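4.2 Gravar demonstrações com a pinça de mão

Antes de começar: bateria acima de 20%, pinça Jeler emparelhada, app Pendomik aberto. Sem isso não grava.

1. Folha branca sobre a mesa. Pode ficar torta, não faz mal.
2. Pinça na mão, dedos virados para o papel. Carregar 2 segundos no botão lateral, esperar o bip.
3. Fazer a tarefa em velocidade normal. Nada de parar a meio para pensar.
4. Largar, afastar a pinça, novo toque no botão. Fim do episódio.
5. Repetir. Para tarefas de marcar ou limpar papel, quase 100 episódios.

NOTA: mudar a posição da folha entre episódios. Tudo sempre no mesmo sítio = o robô só aprende aquele sítio.
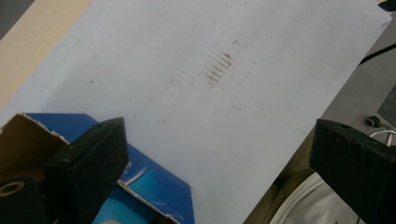
Pendomik – Guia de instalação – pág. 125

Marcas avermelhadas no papel como estas: deixar ficar ou trocar a folha, mas decidir antes e manter em toda a sessão. Ver tambem os dedos da pinça, a tinta agarra-se à face de cima. Pano seco entre sessões, sem álcool.

CUIDADO: cabos longe da zona de trabalho. Um puxão no cabo e o episódio vai para o lixo.

CUIDADO: não apertar os parafusos dos dedos com a pinça ligada.

6. Rever os episódios no app. Apagar os falhados, os hesitantes tambem.
7. Enviar para o Radwan. Luz verde = recebido. Luz laranja, repetir o envio, ver 4.5.

Controlo remoto com o comando Nundow: secção 4.3.

Revisão: Yasmine Hegazy, 9 de agosto de 2025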